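Plisthorpe Primary – Breakfast Program
Progress report to the Gandeo Fund, Term 3

Prepared by Elsa Sundqvist
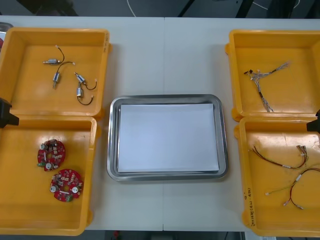

Struan MacLeish asked at the last parent meeting whether the program was still reaching the bus kids, who don't get in until 8.40, and said his two had missed out on toast most of Term 2. He was right. We have since moved the finish from 8.30 to 8.50, and the Year 2 and 3 teachers have agreed to let children eat at their desks during roll.

Attendance
We served 540 breakfasts in the first half of term, up from roughly 200 in the same weeks of Term 2. Most of the increase is in the junior years. Senior numbers are flat, and Balakrishnan Joseph is talking to the Year 6 class about what they would like on the menu. So far the answer is pancakes.

Spending
Bread, milk and fruit are within budget. Cereal is over, mainly from switching to the low-sugar kind the Fund asked for. The second toaster was bought in week 2. We have not yet spent the money set aside for the fridge – the first quote didn't include delivery and we are waiting on another.

Reading table
Teófilo Urrego has set up a table of picture books by the canteen door. Children can take one into class and bring it back at the end of the day. A few have gone home and stayed there. We are short on early readers and would put any leftover funds towards these.

Still to do
The food safety refresher for Chandrasekhar Unnithan and one other staff member is booked for next term. The allergy list needs updating for the new Prep enrolments. Fridge receipts will be sent with the Term 4 report.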